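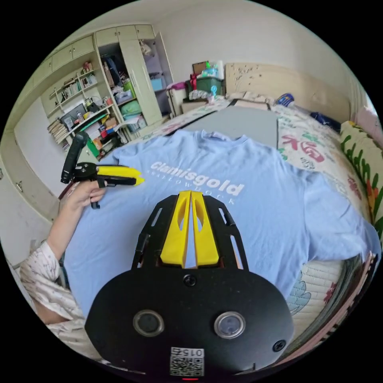 图2 平铺在床上的浅蓝色T恤，胸前有白色字样“Clanisgold”及一行较小的文字“SWALLOWROCK”

4 结果：文字T恤的留存与退出

4.1 样本构成

两地家庭共登记T恤1547件，其中胸前、背后或袖部带有文字的1063件，超过总数的三分之二。文字T恤的定义见第3节，即衣身外表面有可辨认字母、汉字或数字的短袖套头衫，领标、洗标和下摆处的小块织标不计在内。图2中的衣物属于本文所称的“双行式”：上一行字号较大，下一行字号较小。双行式在两地样本中都最为常见，单行式次之，文字与图案混排的第三，背后印字而胸前空白的最少。

登记按户进行，受访者把衣柜、抽屉、收纳箱和床下储物处的T恤全部取出，由调查员与受访者一起逐件填写。正在洗涤或晾晒的衣物同样登记，借给他人尚未归还的不登记。部分家庭把旧T恤放在厨房或工具间当抹布使用，凡未经裁剪的仍按T恤处理，在“当前用途”一栏注明；已经剪开的，只在退出记录中出现。

Hartley与Prurnora的样本在年龄结构上接近，在住房面积上有差别。Hartley以带储藏间的联排住宅为主，Prurnora以公寓为主。我们原先预计储藏空间会直接影响留存数量，结果显示这一影响存在，但小于预期，并且主要体现在冬衣等体积较大的衣物上。T恤折叠后占用空间很小，受访者很少因为放不下而处理一件T恤。

4.2 文字的来源类型

按来源，文字T恤可归为商业购买、活动获得、单位发放和旅行购买四类。来源由受访者口述，调查员不作核实。有相当一部分受访者无法说明文字的含义或来历，尤其是二手购入的衣物和由亲属转送的衣物。对于这类情况，我们单独设立“来源不明”一项，没有并入商业购买。

商业购买类的文字多为品牌名、虚构的校名或地名，以及没有确切所指的外文词。受访者对这类文字的关注程度较低。询问“您是否留意过衣服上写的是什么”时，常见的回答是购买时看过，此后没有再看。也有受访者表示自己挑选时只考虑颜色和字的大小，对内容没有要求。

活动获得类包括长跑、募捐、音乐演出和社区比赛的纪念衫。这一类的文字通常带有年份或届次，受访者能够说出具体的经历。有些纪念衫从未穿过，一直保存在原包装袋内，受访者仍明确表示不打算处理。

单位发放类以工作服和培训服为主。更换工作后，这类衣物往往迅速退出日常穿着，转为睡衣或劳动时穿的旧衣，也有受访者出于对原单位的不满直接丢弃。由于单位发放类衣物在发放时尺码选择有限，不合身的比例高于其他来源，这一因素在下文的分析中需要与文字本身的影响区分开来。

旅行购买类在两地都不多，但退出率最低。受访者对这类衣物的描述集中在地点和同行者，对面料和款式很少提及。亲属从外地带回的T恤也归入此类，不过受访者本人没有去过该地，态度与自己购买的有明显不同，处理时顾虑的多是赠送者是否会问起。

4.3 穿着频率与季节

穿着频率采用受访者自评，分为“经常”“有时”“很少”和“不穿”四级。问卷在1月和夏季各填写一次，夏季一轮于6月17日结束。两轮之间，受访者对同一件衣物的评定常有变化。冬季一轮中被评为“不穿”的衣物，有一部分在夏季改为“有时”，主要是因为受访者在换季整理时重新看到了它们。

这一变化提示，单次调查可能高估闲置衣物的数量。衣物在柜内的位置对评定有影响：平放叠起时，只有最上面的几件容易被想起；竖放或悬挂时，受访者对自己有哪些T恤更为清楚。Prurnora有部分家庭使用床下抽屉，受访者在登记过程中多次表示没有想到里面还有这么多衣服。

文字T恤与素色T恤在夏季的穿着频率没有明显差别。冬季则不同，素色T恤更多被当作内搭，文字T恤较少用于内搭。受访者给出的解释是文字会从浅色衬衫下面透出来，或者领口附近的印字使外面的衣服不平整。胸前字样较大的衣物受此影响最为明显。

工作场所的着装要求也会改变频率。在允许便装的岗位上，受访者倾向于避开带有其他机构名称的衣物，对含义不明的外文字则不太在意。少数受访者提到，曾在穿着某件T恤时被人问起文字的意思而答不上来，此后这件衣服只在家中穿着。

4.4 洗涤与文字的磨损

文字区域的磨损按四项登记：开裂、起翘、褪色、粘连。同一件衣物可以同时具有多项。开裂多见于厚层印字，起翘多从字母的尖角和笔画末端开始。褪色在深色底浅色字和浅色底深色字之间有差别，浅色底上的白色字即使轻微泛黄也不易察觉，受访者对其磨损的自评普遍轻于调查员的评定。

洗涤习惯方面，多数受访者不区分有字与无字的T恤。少数人将衣物翻面后再洗，这部分衣物的开裂程度较轻，但翻面洗涤的家庭同时也较少使用烘干机，两种因素在现有数据中无法分开。晾晒时将衣物反面朝外的做法在Hartley较为普遍，受访者说是为了防晒褪，也有人说是父母一直这样做。

熨烫对文字的影响集中在少数家庭。两地大多数受访者不熨烫T恤，洗后平铺或悬挂晾干，用手抹平即折叠。熨烫的家庭中，印字粘连的登记多于不熨烫的家庭，粘连的位置常与折叠线重合。我们没有记录熨斗温度，也没有记录是否垫布，因此不对成因作进一步推断。

磨损与退出的关系比较复杂。字迹磨损使一些受访者把衣物降级为家居服，但很少成为丢弃的唯一理由。丢弃时被提及最多的理由依次是领口变形、腋下变色、不合身和破洞，字迹磨损排在这些之后。部分受访者认为字迹有些磨损的T恤穿起来更自然，这种说法多见于活动获得类，在单位发放类中没有出现。

4.5 退出的途径

调查期内退出家庭的T恤按去向分为赠予亲友、转卖、投入回收箱、改作他用和丢弃。改作他用以抹布为主，其次为宠物垫料和包装填充物。

转卖主要经由二手平台Arka进行。受访者反映，文字T恤在平台上的出售情况取决于文字是否能被买家检索到。带有明确品牌名或演出名称的容易成交，文字没有所指的则常常长时间无人询问，最后随其他衣物打包出售。卖家为这类衣物撰写说明时，多以颜色和尺码为标题，把衣服上的字原样抄录在正文里。抄录中出现拼写错误的情况不少，字体花哨或字迹磨损时尤其如此。

投放回收箱的衣物由Grivlow在两地收运。依据我们对其分拣车间的走访，T恤在分拣线上首先按面料和破损程度分流，文字只在最后一步起作用：带有公司名称或制服标识的单独放置，其余不作区分。分拣人员表示，含有工作单位名称的衣物进入再销售渠道需要另行处理，因此即便成色较好，也往往被送去切碎。受访家庭对这一做法几乎都不了解，其中一些人正是因为单位发放的T恤还很新才选择投放回收箱，希望有人继续穿。

赠予亲友的文字T恤以儿童和青少年尺码为主。成人之间转送文字T恤的情况较少，受访者提到担心对方不喜欢上面的字。素色T恤在成人之间的转送没有这种顾虑，但总量同样不大，多发生在体型变化之后。

5 讨论

5.1 文字在留存决定中的作用

以往关于衣物寿命的研究多将图案与文字合并为“装饰”一项。本文的结果表明，这样合并会掩盖一些差别。图案的影响主要在审美，文字的影响还涉及来历、归属和他人的询问。同一位受访者可以长期保留一件从不穿的纪念衫，同时毫不犹豫地丢弃一件面料更好的培训服。两件衣服在磨损登记中差别很小，决定去留的是文字所指的那段经历。

没有确切所指的文字处于中间位置。图2一类的字样，读者如果不了解其来历，只能当作一个名称来看。从受访者的叙述看，这种文字既不促使人保留，也不促使人丢弃，衣物的去留主要由合身程度和磨损情况决定，在行为上接近素色T恤。我们据此建议，在后续研究中把文字T恤分为“有所指”与“无所指”两组，以持有者本人的认识为准，不以文字在客观上是否有出处为准。

这一划分有操作上的困难。受访者的认识会随访谈本身改变，有人在调查员询问之后上网查找，第二轮填写时给出了与第一轮不同的来源。编码时我们采用第一轮的回答，同时保留第二轮的原话。

5.2 两地差异

Hartley与Prurnora在留存数量上的差别不大，在退出途径上差别较为明显。Hartley的家庭更多使用回收箱，Prurnora的家庭更多通过Arka转卖。回收箱的分布可以解释其中一部分：Hartley的回收箱设在超市停车场，与日常购物路线重合；Prurnora的回收箱集中在垃圾转运站附近，公寓住户多数不开车，前往不便。

年龄的影响在两地方向一致。年轻受访者的转卖多于年长受访者，年长受访者改作抹布的多于年轻受访者。年长受访者中有人对购买抹布的做法表示不解，认为旧T恤吸水更好，剪开即可使用。剪开时，他们通常避开文字部分，理由是印字处不吸水、擦拭时发涩。被剪下的文字部分多数直接丢弃，也有个别家庭将其缝入被面或坐垫。

5.3 对回收分拣的含义

如果单位发放的T恤因文字而无法再销售，那么在发放环节减少文字，或把文字移到可以拆除的部件上，会比改进分拣更为直接。可拆的织章在工作服上早有应用，用于T恤的较少，成本是主要障碍。短期培训所用的T恤穿着次数很少，是否有必要印制带日期的字样，值得发放单位考虑。

对回收方来说，在回收箱上注明制服类衣物的去向，可以让投放者有所预期。访谈中，得知切碎处理之后，有受访者表示愿意自己先去除文字再投放，也有人表示今后会直接留作家用。这些只是意向，本研究没有追踪其后的行为。

5.4 局限

本研究共发放问卷900份，由各户自愿填写，愿意翻出全部T恤接受登记的家庭，可能本来就比较有条理，或者正打算整理衣柜。登记过程本身也促成了一些退出，有受访者在登记当天就装好了一袋准备投放的衣物。我们在退出记录中对此作了标记，分析退出理由时予以保留，比较退出速度时予以剔除。

其次，磨损由调查员目测评定，评定前虽有统一训练，对轻微褪色的判断仍存在不一致。室内光线是一个来源：在卧室床上摊开评定与在窗边评定，对浅色衣物的结果常有出入。后续调查宜固定光源，或者改为集中评定。

第三，外文字的抄录由调查员完成，受访者核对。两行文字字号相差较大时，小字常被漏抄，这在第一轮中较为普遍，第二轮补抄后仍有少量缺失。缺失集中在厚层印字开裂的衣物上，与磨损程度相关，因此在按文字内容分组时，磨损较重的衣物可能被低估。

第四，两地气候相近，夏季都不算长，T恤在全年着装中的比重有限。在全年炎热的地区，T恤洗涤次数多，文字磨损对留存的影响可能更大，本文的结论不宜直接推广。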